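The woman who runs the returns desk at Akell, a tableware rental firm in Landuvberg, has been sorting mugs by hand for 16 years, and she laughs when I ask whether she minds sharing the job. "Minds? My wrists sent a thank-you card," she says, pouring me a coffee I hadn't asked for (I was very glad of it). On a busy August day she used to handle 451 pieces before going home, and by then, she tells me, she could hardly open her own front door.

The arm's lessons go one mug at a time. 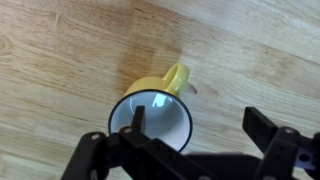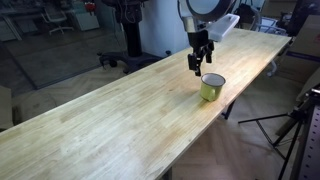 "People think you switch it on and go to lunch," she says. "I spend my mornings showing it things I never knew I knew, like how you come at a handle." Her job title has changed, her pay went up a little, and 2 of her coworkers have moved over to repairs, a change one of them loves and the other is still making up his mind about. What she misses is the talk across the bench. "You can't gossip with it, bless it," she says, and tops up my cup again.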